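Drovenel's Big Summer Update Adds a Fifth Faction and a Proper Spectator Mode

5 August 2025

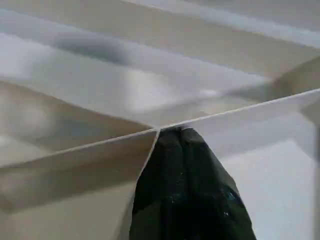
The patch went live overnight, and if you have a favorite in the Drovenel roster, there's a good chance they got something new to play with. The hero shooter from Jisero now has 5 factions instead of four, a rebuilt spectator mode, a new map, and (finally, finally!) a loadout screen that remembers what you picked last time.

The new faction is called the Plerken, and they've been teased since January, when a line of dialogue in the harbor map mentioned "the ones who live under the ice." Forum regulars have been guessing ever since. A lot of people had them down as a race of deep-sea monks. They're closer to traveling salvage crews, loud and cheerful and always arguing over who gets the best scrap, and their voice lines are some of the funniest in the game. Two Plerken heroes are playable today, with a third coming later in the season.

First up is Dijkstra, a support character who draws paths on the ground for teammates to follow. Anyone standing on a path moves faster and gets a small shield, and the clever part is that paths can cross. Put two of them through the same doorway and the crossing point heals. I played nine matches with her last night and lost six of them, mostly because I kept drawing beautiful routes straight into the enemy sniper, but what a fun kit! She also has a running feud with the vending machines in the base, and she will insult them if you stand still long enough.

The second is Old Bram, a tank with a fishing winch. He hooks things. Enemies, crates, friendly turrets, the payload on certain maps if nobody is guarding it. His health pool starts at 1022, the highest in the game, and he pays for it by being slow enough that you can hear him coming from the far side of the level. Expect to see him in every match for the next couple of weeks.

"We wanted one hero who makes the other team groan and laugh at the same moment," said Hywel Lougher, lead hero designer at Jisero, on the studio's launch stream. "Bram was the first Plerken we prototyped, and the winch was far too strong for months. We had testers pulling people clean off the map. We took that out. Most of it."

Spectator mode is the part that will make tournament organizers happy. Viewers can now switch to a free camera, follow a single player, or bring up an overhead map that shows ability cooldowns for both teams. Up to 256 spectators can join a custom lobby, and there's an optional delay for anyone worried about stream sniping. Replays get the same tools, so those of you who make highlight videos can stop cropping out the health bars by hand.

The new map, Saltworks, is a tight three-lane layout with a flooded middle. The water rises halfway through each round and closes off the lower route, which pushes everyone up onto the catwalks for a very messy last two minutes. Dijkstra is excellent here. Snipers, sadly, are too.

Some smaller changes worth knowing before you queue:

The level cap has gone up to 100, and experience you earned past the old cap counts toward it.

Ranked placement now takes seven matches.

Dodge rolls no longer cancel reload animations. There's already a very long thread about this one.

Pets can be renamed once per season for free.

The winter costumes are back in the shop rotation for the summer, so yes, you can send Bram down to the Saltworks in a knitted scarf.

There are a few rough spots. Players on older consoles are reporting stutter when the water rises on Saltworks, and the Plerken emote wheel sometimes opens in the wrong language. Jisero says both are known problems and a fix is being tested. Until that's out, turning water detail down to medium seems to help with the stutter, going by replies on the official forum.

The update is free for everyone who owns the game. Both new heroes unlock right away for season pass holders, and everyone else can earn them through the Under the Ice questline – it took me one long evening to get Dijkstra, including a dinner break and a lot of losing. Old Bram's chapter opens after hers. Cross-play is on by default, so check your settings if you prefer to stick to your own platform.

If you have a Dijkstra path trick for the harbor map, please post it in the comments. I have tried the stairs behind the lighthouse and it goes badly every time.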